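Monday, bench 2, Pidatero cell

Gear station ran all morning on the new sequence. 482 picks, then I stopped it to look at the pads. They are fraying at the top ends where they meet the teeth, with small loose strands on both sides. Still holding. I ordered another set and put a note on the cabinet so second shift doesn't trim the strands with a knife again.

Enache asked for the plate to stay flat on the gray cloth instead of in the old nest. Fewer scratches to argue over, but the cloth collects lint and somebody has to brush it down. That job wasn't on anyone's sheet before. I added it to the start-of-shift list.

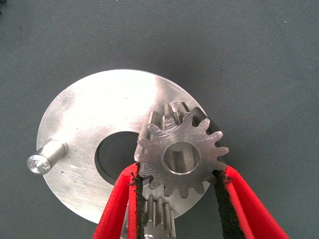
Photo: wrist camera, Pidatero cell, bench 2

Spur gear in the fingers over the plate, pin side left. The glare on the upper left of the disc is strong, and the vision check looks for the rim there. I want to try moving the lamp before touching the threshold. Small burrs on some of the tooth edges too. When we did these by hand, people felt a burr with a thumb and set the part aside without writing it down. Now it goes through unless the camera catches it, so we need a reject bin and a rule for what goes in it.

Talked with the two assemblers who used to do this step. One is glad to be off it, her wrists were bad by Friday most weeks. The other says he misses knowing which batch was rough. He is on inspection now and gets the parts 185 at a time, after the fact. I said I'd ask if he can pull samples before they go into the cell — he would spot a bad batch sooner than the log does.

Cycle counter reads 3981 since the last pad change. Imero sheet gives no limit, so I'm writing our own number down when this pair goes.

To do: lamp, reject bin, ask Cleller for the deburr record on this lot.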